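9th December

Bench book, finishing room. Oil and wax trials, carrying on from the last page with the coffee stain on it. 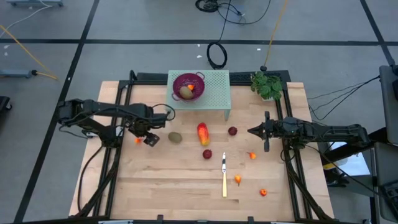
I've been putting off writing up the oil tests because the results are a bit of a muddle, but Doğukan Öztürkmen has asked me twice now what we're going to put on the Trujillo benches, and he deserves a proper answer with some working behind it. So, the question is whether we stay with the hardwax (the Gultix, which we all know and mostly like) or go over to the plain tung oil and put up with the waiting. The job is food prep tops, and people will be chopping and wiping down on them all day long. A top in narrow strips like the butcher-block one in the photo, pale wood with a knife and produce out on it, is just the sort of thing I have in mind, as there are so many glue lines for the finish to get across, and a light colour shows up every bit of unevenness. On a wide dark board you can get away with murder.

I cut the test pieces from the offcuts of the Birnmont order, all maple, all from the same stack as far as I can tell. Sanded to 100 first, then up through the grits, and I stopped one lot at 240 and took the other to 800 just to settle the old argument. I'm sorry to say the argument is settled in Doğukan's favour. The 800 pieces feel lovely, like the inside of a good drawer, but the oil hardly went in at all and sat on the top looking sulky. After a night it was still tacky and I had to rub it back with a rag and a drop of turps. The coarser lot drank the first coat and asked for more. I won't be going past 240 on a worktop again, however nice it is to stroke.

Tung oil, 4 coats, a full day between each and longer for the last one on account of the cold. The colour is warmer than I expected, a sort of weak tea, and it brings the figure up beautifully. The trouble is the end grain, where it went darker than the face, and on a striped top you'd notice that along the front edge. Thinning the first coat helped somewhat. I'd like to try thinning the second as well before I give up on it.

Gultix, two coats, on with the white pad and off with the red one. Far less fuss. Colour stays close to the bare timber, and the end grain matches well enough that I had to look at the pencil marks on the back to tell which piece was which. It doesn't have the depth of the tung, to my eye, and I did get a few dull patches near the glue lines. I suspect that was me being mean with the scraper and leaving squeeze-out behind, so please don't hold it against the wax. If you're gluing up strips, scrape everything while it's still rubbery and then look at it again with the lamp held low. Then look again after lunch.

Stain tests were the usual spread: lemon, beetroot, vinegar, strong tea, and a wet tin left standing overnight. Lemon did nothing to either. Beetroot marked both, and came out of the tung with a light rub and out of the Gultix with a heavier one. The tin left a grey ring on everything, which it always does, and I'm going to put a line on the care card asking people not to.

I also had a go with the Dorumeck sample that came in the post, the one in the little brown jar. It smells of oranges and I wanted very much to like it, but it was still soft enough to take a fingernail this morning. It can have another chance in January when the new heater is in.

For now, then: Gultix on the Trujillo tops, sanded to 240, and I'll keep on with the tung pieces in my own time. Doğukan, if you're reading this before I've caught you, could you leave the two with blue tape on the windowsill where they are? I want to see what the sun does to them. Also we're nearly out of red pads.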